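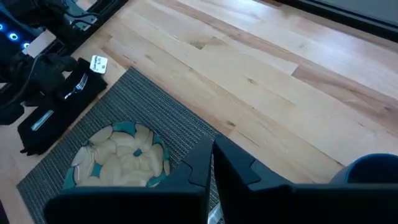
Fostley writes: the re-trained policy from Clanow still doesn't reproduce for us. Validation loss matches the figure in your method notes to the last digit we print, but on the table it stalls before the first pick. The arm goes out towards the cutlery, waits, comes back over the mat and waits again. We used your config unchanged and haven't touched the normalisation file. Is the published result from the wrist views only, or from all the cameras?

**Status:** open, reproduced at our end
**Component:** Clanow training code, image loader
**Task:** table setting, two arms
**Opened:** Jan 26, 2023

All the cameras. The result in the notes comes from both wrist views plus the fixed view over the table, resized to the same input size and encoded separately. Wrist-only was run as an ablation and did a good deal worse. I'm keeping this ticket for the whole problem and closing the duplicate from Lunde, who reported the same stall with a shorter log.

### What was run

The training set is the 2,372-episode release, same as yours. Action chunk length is 100 steps, with no temporal smoothing during the rollouts. Each checkpoint gets 20 rollouts from the starting layouts on the printed sheet. A rollout counts as a success only if every item is on or beside the mat in its assigned place when the arms go back to rest. Partial placements are noted but not scored.

The old checkpoint, kept from September, still works here. A fresh one trained from the current main branch managed 8 successes, all of them from layouts where the first item starts close to the mat. The stall you describe showed up in most of the others. So it isn't your hardware.

### Ruled out

- **Normalisation statistics.** Recomputed from raw joint values. Same file, byte for byte.
- **Gripper calibration.** Opened and closed both grippers through their full range and compared the readings with the values recorded in the dataset. No offset on either side.
- **Camera order.** Swapped left and right wrist streams on purpose. The arms then do something much worse and quite different, so the order was right to begin with.
- **Latency.** Logged image and joint timestamps for a full rollout. The gaps are small and steady, and the old checkpoint copes with the same gaps.
- **Random seed.** Trained a second fresh checkpoint with another seed. It stalls in the same places.

I also looked at whether the cloth was to blame, as Lunde had suggested. Their idea was that a crumpled napkin looks different every time and the policy has nothing steady to aim at. I replaced it with a flat folded one for a few runs and the arm waited just as long. Those runs used layouts off the sheet and are not in the score.

### Cause

A change to the image loader replaced the plain resize with a centre crop followed by a resize. It was meant for the wrist cameras, where a crop does little harm. The setting is shared, so the fixed camera got it as well.
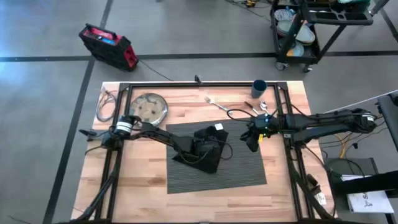 The crop size was picked by looking at wrist images, and the value in the config keeps only the middle of whatever it is given. On the fixed view that leaves the mat and the ends of the arms. The round plate, the fork, the spoon and the dark blue cup all lie between the mat and the top rail of the frame, and with the faulty setting the network never sees that strip of table from the fixed camera. It has to find them through the wrist cameras alone, and before an arm has moved towards an item there may be nothing of it in the wrist view to find.

It also explains why the first pick is the worst one. Once a gripper is over an item, its own camera has a decent look at it and the policy carries on normally. The fingers do cover part of whatever is right in front of them, but the old checkpoint dealt with that and so does the new one.

### Why the loss didn't show it

This part took longer to find than the crop. The validation split was being made by time step and not by episode. Neighbouring steps from one demonstration ended up on both sides of the split, and the joint readings alone were enough to tell the network roughly where it was in a demonstration it had already seen. The loss barely moved when half the useful image was thrown away.

I checked by blanking the fixed camera completely and training again. With the step-wise split the validation loss was almost unchanged. With whole episodes held out it rose clearly, and it rose for the cropped version too. The number quoted in the method notes was made with the step-wise split. The rollout results in the notes stand - they were run on the real table with the earlier loader - but the loss figure should not be used to compare anything, and I've asked for it to be taken out of the notes.

### Fix

1. Crop is now set per camera. Default for the fixed view is none.
2. The split is by episode. The old option is still there under a different name so that earlier runs can be repeated, and it prints a warning.
3. The loader saves one sample from each camera, as the network receives it, at the start of every training run. Please open these before leaving a job overnight.

A checkpoint trained with items 1 and 2 no longer waits before the first pick. I haven't finished the full set of rollouts, so there is no score to give yet. More than half the layouts are done. What failures there have been are in the cloth placement, where the napkin gets dropped a little off its mark, and the old checkpoint does that too.

### Needed from Fostley and Lunde

Please pull the branch `per-camera-crop`, delete the cached images and train from scratch. Don't resume from the faulty checkpoint. I tried it and it keeps some of the waiting behaviour even after a long spell with the full view.

If your fixed camera is mounted lower than ours, send one saved sample back on this ticket before running the rollouts. Grerutbridge had theirs low enough that the top rail was out of view, and they got a stall that looked identical with the correct loader. Moving the camera up cured it there, but they had to record their demonstrations again.

Ticket stays open until one other site has a full set of rollouts from the new branch.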